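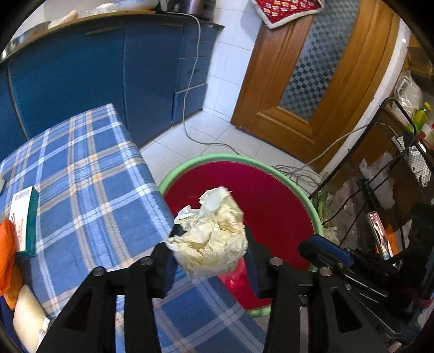
The Case for Publishing Drying Times

Household paper is sold by sheet count, ply and strength. None of these figures tells a buyer how much water a sheet will hold, which is the only property most people buy it for. Sheet counts are not comparable between brands when sheet sizes differ, and ply is a count of layers with no fixed weight attached. A two-ply sheet from one mill can weigh more than a three-ply sheet from another.

My argument is narrow. Packs of paper towel and tissue should carry one absorbency figure, in grams of water per gram of paper, measured by a stated method. The method does not have to be elaborate. Weigh a dry sheet, submerge it for a fixed time, let it drain for a fixed time, weigh it again. The difference divided by the dry weight is the number. A kitchen scale that reads to a tenth of a gram will separate a good towel from a poor one if several sheets are tested together.

The trade objection, as Cillian Noonan put it in his reply to my earlier column, is that capacity and rate are separate properties and a single figure hides one of them. This is correct. A dense sheet may hold a great deal and take it up slowly, so that a spill reaches the edge of the counter first. Noonan concludes that no figure should be printed. I conclude that two should be. Tires and light bulbs carry more than one rating, and shoppers manage.

A stronger objection concerns embossing. The raised pattern on a towel creates voids between the plies, and those voids hold water only while the sheet is not under pressure. Submerge and drain an embossed sheet and it scores well. Press it flat with a palm and part of the water comes back out. A mill could therefore design to the test. The remedy is to specify a light load during draining. Malachy Ó Súilleabháin, who ran the test bench at Hegarty before its converting line closed, used a flat 115 gram plate for this purpose and found that it changed the order of several products. I would adopt his plate without modification.

Cost is not a serious obstacle. Mills already test absorbency for process control. At Ralldale the check is made every 12 hours on each line, and the results are filed and never leave the building. Printing an average on the wrapper requires a line of ink. It also requires a tolerance, and here I would be generous. Pulp varies by season and by supplier, and a tolerance of 8 percent would cover ordinary drift without making the figure useless.

Retailers' own brands are the harder case. Bokska and Sarnuvora both buy from more than one mill and sell the result under one wrapper, so the pack on the shelf in November 2022 may not match the pack that replaces it in December. The same name then covers two products. I do not regard this as a reason for exemption. If the two papers fall within tolerance, one figure will serve. If they do not, the shopper is being sold different goods at the same price and should be able to see it.

Strength claims would need separate treatment. Wet strength comes mostly from resin added to the pulp, and more resin generally means slower breakdown after disposal. I would leave that to another column.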